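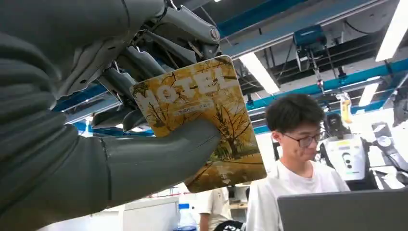
Home | Syllabus | Week 5 | Readings | Log in

Week 5: What a memory test measures

The claim you will meet everywhere is that memory is a muscle and that practice makes it stronger. Be careful with it. Practice makes you better at the thing you practiced. Whether anything else improves is a separate question, and the people selling courses tend to skip it.

Take the Bonthorpe picture-recall study, which is in your reading packet. It began with 644 adults and reported on 229. Ask where the others went. If the bored and the discouraged quit early, the final scores will look good whatever the training did.

Then there is the Nokeck program, advertised as tested on 2,000 users. Tested how? The users rated their own memory before and after paying for it. People who have spent money like to feel it was well spent – I would too.

Three things to check before you believe a result:
Was there a comparison group, and did it do something equally dull?
Was the final test different from the training task?
Did anyone look again after 2 months?

The Brullidwood paper passes the first and fails the other two. I still think it is the best of the lot, so you can guess my view of the rest.

For next time, read the Dhillon chapter on forgetting and skip the appendix. Bring one advertised claim and say what would change your mind about it.

Comments

mapleroot: Is the dropout table in the packet? I can't find it.

tk_evening: It's after the references, printed sideways.

quietdesk: My grandmother did crosswords for decades and was sharp as anything. Doesn't that count for something?

mapleroot: See question one, I guess.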